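I'm looking for people to help me read old church records, and I'd love it if you were one of them!
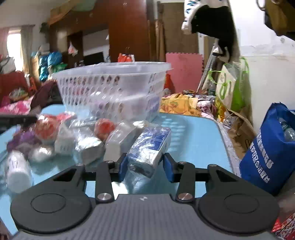

## What I'm doing

I'm writing a history of the Staltden congregation, and the minute books, baptism registers and pew rent ledgers are finally scanned. That came to 3,531 pages. I've transcribed 195 of them myself, mostly at the kitchen table after supper, and at this rate I'll be done when my knees are. So I'm asking for help.

The earliest books are in German, in a script that looks like a row of fence posts until your eye gets used to it (mine took most of a winter). The later ones switch to English in the middle of a page, sometimes in the middle of an argument over the stove. There's a long quarrel with the daughter church at Oson about who got to keep the bell, and I still don't know how it ended — maybe you'll be the one who finds that page.

## Who I'd like to hear from

- Anyone who reads old German handwriting, even slowly
- Anyone who doesn't, but types well and likes a puzzle. 2,309 of the pages are in English
- People with family in the Devadiga Road cemetery, especially if you have letters or a family Bible

You don't have to belong to the church, or any church. You do need a computer and an internet connection. I send pages in small batches, you type up what you see, spelling mistakes and all, and put a question mark in brackets where you're stuck. Two people read every page, so please don't lie awake over a smudged surname.

It's unpaid, I'm afraid. Everybody who finishes a batch gets their name in the book and a copy when it's printed.

## How to join

Leave a note at the Grultuso Library front desk with your name, your email and which language you'd like. I'll write back with a sample page so you can see what you're getting into. I'd like the German books finished by December, so those go out first, but there's plenty of English waiting if you can't start until fall.

Posted Tuesday, June 4, 2024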